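Mallow notebook, October, basket pick-outs
Started 9:30, me on the leader arm, Silvia logging

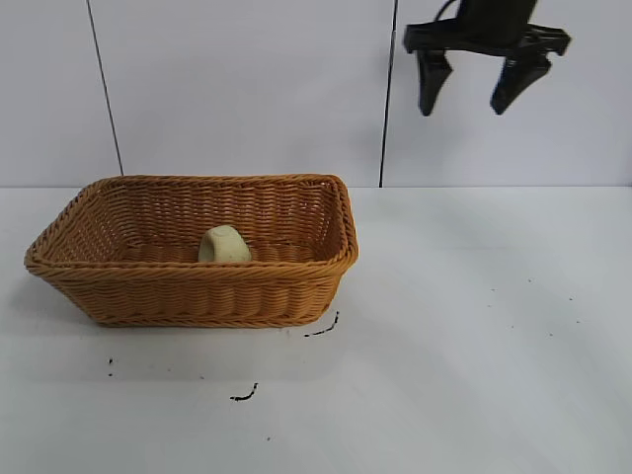

We're at 215 good episodes for the basket task now, and Ardalan wants 3000 across all the tasks before he trains anything big, so – long way to go! I've been trying to vary the starts more, because yesterday's batch was way too tidy. With the cream piece tipped on its side and its opening facing left, I like to begin with the gripper wide open, up high and well off to the right, so the policy has to learn the whole approach over that braided rim.

Threw out 2 episodes where I paused too long mid-reach (my fault, I was talking). Silvia is tagging those "hesitation" in Stasalau so we can pull them back if we ever want them.

After lunch: 63 more, basket turned a bit each time. Ask Ardalan if he still wants the slow ones kept separate.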